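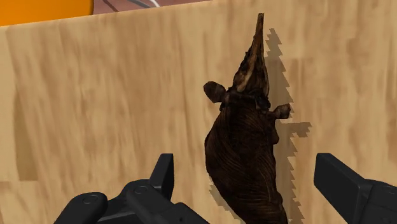

February 10, 2025

I started the morning at the yard in Pellside with the small excavator, because the customer comes for it tomorrow and the left track was still not right. The rental book says 386 hours since the last service, and I believe the book, but the track adjuster did not look like 386 hours. It looked like somebody pumped it full of grease one day and then forgot it for a year. I let the pressure out slowly, cleaned the fitting, and measured the sag again. While I waited for the kettle I looked for a while at the little dark brown animal with the tall pointed horn, standing on the light tan wood, and I thought that the grooves in the horn run lengthwise just like the wear lines on our old ripper tooth. After this I could not stop thinking about the ripper tooth, so I went and ordered a new one. It costs 141, which is too much for a piece of steel as long as my hand, but the old one is finished.

Search our site Go

Home Diary Machines Workshop notes Contact

The trencher from Firska came back before lunch. It was hired for one week and it stayed 17 days, and the man paid for all of them without a discussion, so I have nothing bad to say about him. The chain is another matter. He was cutting in ground with a lot of stone, and four of the teeth are worn down to the holder. I wrote this on the return sheet, and then I sat with the pen and did not know if I must charge him for the teeth. Our contract says "normal wear." What is normal wear in stone? I worked with these machines in two countries and in both languages the word "normal" is a way to begin an argument. In the end I charged him for two teeth and we take the other two. Zsolt will maybe say I am too soft.

Zsolt Bíró was at the Katona auction all day. We agreed that he looks only for a plate compactor and a second trailer, and that he does not fall in love with anything. He called me at two o'clock. I could hear from how he said hello that he was standing next to something large. It was a backhoe, an older one, two owners, with new hoses on the boom and a bucket that somebody welded nicely. I asked him three things: does it start cold, how much play is in the pins, and where does it sleep, since our shed is full. He had an answer for the first one. I told him to go back and put a bar under the dipper and push, and to call me again.

He called again. The play in the lower pin was bad, and the bushing is the kind you must press in, and we have no press. So no backhoe. He was quiet for a moment – I think he already saw it with our sticker on the door. He did buy the compactor, and the price was fair. The trailer went to somebody else.

In the afternoon I had the man from Bridano on the phone about the hydraulic pump for the skid steer. This is the third call. They sent us a pump in January with the correct number on the box and a different pump inside it. The shaft has the wrong number of splines. I explained this very politely and he asked me if I was sure. I told him I have the two shafts next to each other on the bench. He asked me to send a picture, I sent it, and then he said I should have the right one by the end of next week. I wrote down his name and the hour, which I learned to do after the problem with the radiator last June.

The skid steer must stay inside until then. This is a pity, because it is the machine people ask for most in winter. Two calls came for it today only, one for moving gravel and one for a barn floor that has to come out. I offered the mini loader to the barn people. It has a narrower bucket and they will need more trips, but it goes through a smaller door, and when I said this the woman became much more interested. She will measure the door and call back.

I finished the excavator at half past five. Both tracks have the same sag now, the slew ring is greased, and I washed the cab windows inside and out. I also found a wrench under the seat, a good one, size 17. It is not ours. I put it in the drawer with the other tools that customers leave in our machines. We could soon open a shop from this drawer.

Tomorrow: hand over the excavator at seven, order filters, look at the chain again in daylight. Ask Zsolt what a used press costs.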